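Two-arm laundry build, left arm drops off CAN bus when wrist rolls past a certain point

hsaha_bench
Posted Sunday, 9:12 pm

Continuing from my February thread, which got locked. The build is in the spare bedroom now instead of the shop. Two arms, multi-finger hand on the left, task is picking clothes off the bed and dropping them in a basket on the floor.

Problem: left arm loses the wrist node when wrist roll and elbow extension are both near the far end of travel. Bus goes error-passive, then off. Right arm on the same code is fine. Termination is correct at both ends, measured with power off. Supply is a Berkinex bench unit, one output per arm. Control loop is 200 Hz.

Swapped the wrist controller with the spare. Same fault.

Habibur Saha

torqueripple
Posted Sunday, 9:40 pm

Position dependent means cable. Log the error counters against joint angle and you will see it in one run.

km_fixture
Posted Sunday, 9:58 pm

Not necessarily cable. At full extension the shoulder draws the most current. If the logic supply for the wrist comes off the same pair as the motors, you get sag at the far end and the transceiver browns out. Looks identical from the host side. I chased a "bad cable" on a Howlader arm for two weekends and it was ground shift.

torqueripple
Posted Sunday, 10:05 pm

Sag would show up with the wrist at any roll angle. He says both joints have to be near the limit.

km_fixture
Posted Sunday, 10:11 pm

He says near. He has not posted a log.

hsaha_bench
Posted Monday, 7:30 pm

Logged it. Transmit error counter on the wrist node is flat until roll passes 143 degrees with the elbow out, then climbs to bus-off inside one move. With the elbow tucked I can roll to the stop with no errors. Supply voltage at the wrist never dips enough to matter, scope on it the whole time.

Wrist logic is on its own regulator, for the record.

torqueripple
Posted Monday, 7:44 pm

Cable.

km_fixture
Posted Monday, 8:02 pm

Fine, cable or connector. I would still run a separate ground. What is the cable, and how is it routed? Post a picture with the arm out over the bed.

hsaha_bench
Posted Monday, 8:20 pm

Pomellow flex cable, the thin one. External, with a service loop at the side of the arm. I was going to route it inside but the bore at the elbow is too tight for the connector. 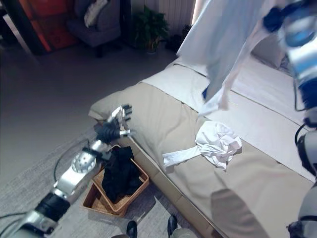
Left hand open over the foot of the bed, right arm holding the light blue shirt or whatever that one is.

oldlathe
Posted Monday, 8:51 pm

That loop is hanging out in free air and it goes out over the carpet. No strain relief that I can make out in the photo. All the bending will end up at whichever end is clamped hardest. Put a clamp on each side of the joint and let the loop roll between them. Check the minimum bend radius for moving use, the static number is no help to you.

Also agree with km about a separate ground, for noise if nothing else.

torqueripple
Posted Monday, 9:03 pm

Disagree on the clamps. Two clamps on a joint with that much roll and you are twisting the cable over a short length. Flex rated is not torsion rated. Either wrap it around the roll axis like a clock spring or buy the torsion type. Sullico sells it by the foot.

oldlathe
Posted Monday, 9:15 pm

Clock spring takes diameter he does not have at that wrist. A long enough loop handles the twist. I have an arm with 2000 hours on it done this way.

torqueripple
Posted Monday, 9:19 pm

What roll range?

oldlathe
Posted Monday, 9:32 pm

Less than his.

hsaha_bench
Posted Tuesday, 6:48 pm

Pulled the cable and put a meter on it. CAN low goes open when I twist the wrist end by hand, just behind the connector. Jacket looks perfect.

Ordered the torsion type. Until it gets here I have put in 2 clamps and limited roll to 120 in software, which costs me the reach to the far side of the pillow. Error counter stayed at zero for an hour of cycling.

km_fixture
Posted Tuesday, 7:10 pm

Did you run the ground?

hsaha_bench
Posted Tuesday, 7:15 pm

Not yet.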